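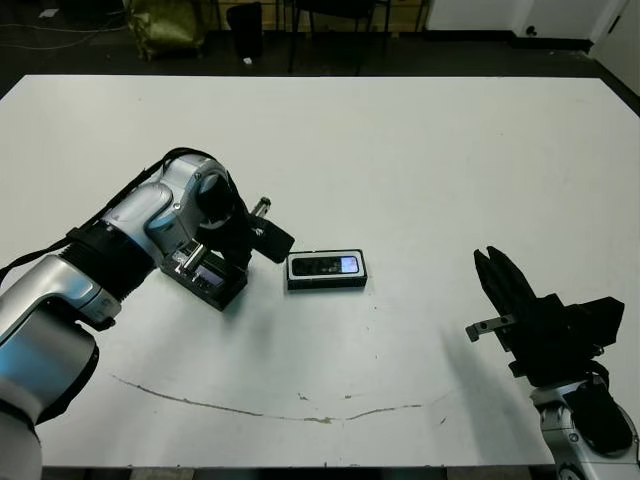 *Photo: Shoshana Wojcik / Flina*

## 4. Looking after the white tabletop

The Flina top has a matte white finish. It shows marks sooner than the darker tops do, and most of them come off with the steps in this section. Long thin brown scuffs, curved or straight, are treated in the same way as small smudges.

### 4.1 Removing scuffs and smudges

1. Lift phones, remotes and other small devices off the table. Do not slide them.
2. Wipe the whole surface with a dry cloth to pick up grit.
3. Mix a little washing-up liquid into 1000 ml of warm water.
4. Dampen a soft cloth, wring it out well and wipe along the length of the mark.
5. For a mark that remains, use the cleaning pad (part 118). Press lightly and keep to the mark itself.
6. Rinse with a clean damp cloth and dry straight away.

**Note:** Brown smudges beside a scuff are best wiped from the outside inwards.

**Caution:** Do not use scouring powder, wire wool or bleach. These leave shiny patches which cannot be repaired.

### 4.2 Marks that will not come off

Run a fingernail across the line. If the nail catches, the finish is cut and further rubbing will make it worse. Fill the line with the white repair stick (part 1688) and leave it overnight before using the table.

Replacement tops are ordered from the Drornville workshop under part 2672. See section 7 for fitting.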